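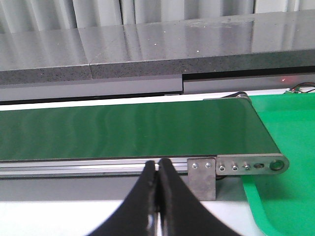
Belt tracking on the club conveyor - need advice

hbajwa
Our club is doing the sort-and-drop task for the Adstead student meet in August. Parts ride down a small tabletop conveyor and the arm has to pick the bad ones before they go over the end. Anything it leaves alone drops in the green tray. The belt creeps toward the back after a few minutes and then rubs. I know the end bracket has a slot for moving the roller, next to the three screws, but I don't know which side to adjust or how far. Has anyone set one of these up?

prosser_lab
Adjust the side the belt is moving toward. Tighten that side a little, run it, wait, then look again. Don't do both sides at once or you won't know what you changed.

gearbox59
Quarter turn at a time. Let it run two full minutes between turns. Most people turn it too far and then chase it back the other way all evening.

hbajwa
Thanks. Do I loosen all three screws first?

prosser_lab
I don't know your model. On ours, no. Check the sheet that came with it.

EleriH
I'd ask why you need it running that long. A round at Adstead is 125 seconds. If the belt stays put for that long you could leave it and work on the picking. We lost a month last year on the conveyor and our arm still dropped parts.

gearbox59
Disagree. You get practice time before the round and nobody resets your belt for you. If it starts the round already over to one side, your pick positions are off.

EleriH
Then push it back by hand with the power off before your round. The rules allow setup.

prosser_lab
They allow setup, yes, but pushing it over doesn't hold. It walks right back. Fix it once.

hbajwa
Sheet says to loosen the roller screw only and leave the others alone. I did two quarter turns on the back side. It ran through lunch and didn't rub.

Other question. Our gripper closes fine on the blocks but it misses the thin washers. We have it coming straight down over the belt. Jendmont sells longer fingers but our teacher wants us to use what we have.

gearbox59
Are you stopping the belt for the pick?

hbajwa
No, we track it.

gearbox59
Stop it for the washers and track the blocks. You give up a little time per washer but you get the washer.

EleriH
Agree with that one. We did the same with the Soteck arm and our score went up. Also check your height over the belt. Ours was a hair high and it pinched air on anything flat.

hbajwa
Height could be it. We set zero on the table, not on the belt. Will redo it Thursday and post what we get.

prosser_lab
Set it on the belt, with the belt tight. If you touch the roller again, redo the height after - they go together.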